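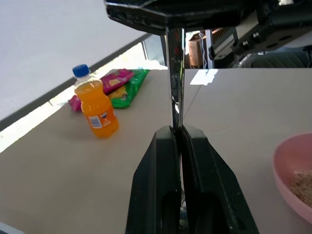

3.2 Verpflegung und Ausbildungsdauer

Für die Auswertung haben wir 2.224 Dienstberichte der Reservekompanien aus Eltinbridge berücksichtigt. Nach Rezende und Darko hängt die Bereitschaft einer Einheit stark davon ab, ob die Versorgung während der Übung regelmäßig erfolgt. Unsere Daten bestätigen diese Annahme nur zum Teil. In den Kompanien mit 40 Ausbildungstagen wurde kein Zusammenhang gefunden, während er bei kürzeren Lehrgängen deutlich ist.

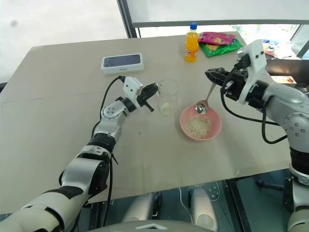
Abbildung 3: Durchsichtiger Becher und rosa Schale, beide mit Reis.

Es ist zu beachten, dass die Berichte aus dem Februar unvollständig sind. Sie wurden deshalb getrennt berechnet und gehen in das Modell des folgenden Abschnittes nicht ein.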